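The Woman Who Wants You to Read Your Power Strip

Shahnaz Sikder has opinions about extension cords, and she would like you to have some too. She runs the household desk at Koltirport, a repair and advice shop on the second floor of a former shoe wholesaler, and on the afternoon I visited she had been talking about outlets for most of an hour before I got my coat off.

"People will spend a whole weekend picking a lamp," she said. "Then they plug it into something they found in a drawer."

We started with the plain white kind, flat on a table with its cord trailing away.

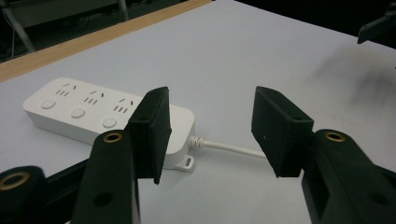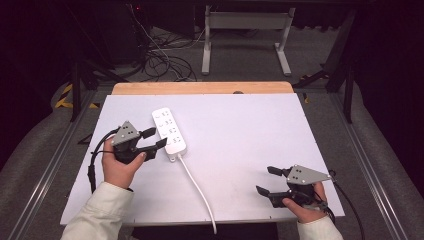
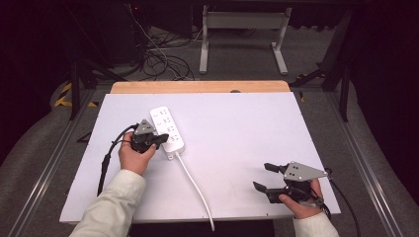
White strip, white cord, and not much else to say for itself.

So is it fine to run a space heater off a strip like that?

Plug the heater straight into the wall, Sikder said. A heater pulls a heavy load for hours at a stretch, and a household strip is meant for lamps, chargers and the radio you keep meaning to replace. "If the heater's cord doesn't reach, move the heater. It has a handle. It wants to be moved."

She came to the subject by way of a landlord. Her first apartment had one working outlet in the living room, and the landlord's answer to this was a strip plugged into a strip plugged into a third strip, an arrangement he called "the system." It fed the television, the fish tank and, on Sundays, a waffle iron. She lived with the system for a year and moved out in July with a lasting interest in wall plates.

"I'm not a nervous person," she told me. "I ride a bicycle downtown. But I used to lie there at night and listen to the fish tank."

The desk at Koltirport takes walk-ins. Mostly they bring toasters. Sikder will look at the toaster, and then, in the voice of a dentist getting around to flossing, ask what it gets plugged into. She keeps a printed sheet by the register with 34 questions customers have put to her over the years. Number one is whether you can cut the ground pin off a plug. (You can't. She has underlined it.) Number 12 is whether a strip can go under a rug, and the answer to that one is longer than it needs to be and contains the word "kindling."

I asked what she would have people look for when they buy one. She got up, came back with a shoebox and tipped it out. Two of the strips in it were Vitotens, a make she speaks well of and sells at the counter. Another was a Pilberg with a cord as stiff as a garden hose in January.

"Turn it over. Read the rating. If there's no rating, put it back on the shelf," she said. "Then pick it up by the body and wiggle the cord where it goes in. If the cord wiggles and the strip doesn't, I don't want it in my house."

She holds that a strip and a surge protector are different purchases, and that the packaging does its best to keep this from you. A basic strip gives you more places to plug in. A surge protector also takes the hit when the voltage spikes, and it wears out doing so. Her own, a Berisha, was rated at 800 joules when she bought it, and she replaced it the week its little indicator light went dark. Her husband thought it still worked fine. It did still work fine, as a strip.

"He said, the computer's on, isn't it? I said, so was the fish tank."

Cords got their own lecture. She doesn't like them pinched behind a bed frame, run through a doorway or wound up tight while in use. She doesn't like them stapled to a baseboard, which she says she sees in roughly 40 homes a year - usually painted over as well, for the look of it. What she does like is a cord lying loose on an open surface where air can get at it and a person can see it. I said this sounded like a description of clutter.

"It is clutter," she said. "I'm in favor of it."

Her own desk at home bears this out, by her account. The strip sits on top, next to the mail, and guests have tried to tidy it away. One put it in a decorative box with a lid. Sikder thanked her and took the lid off after she'd gone.

A man came in while we were talking, carrying a slow cooker under one arm. He said it had been cutting out around dinnertime. Sikder lifted the lid, sniffed, said "chili" and put the lid back.

"And where do you have this plugged in?" she asked him.

He looked over at me, and then at the shoebox. It was behind the fridge, he said, with the microwave and the kettle.

She reached for the sheet.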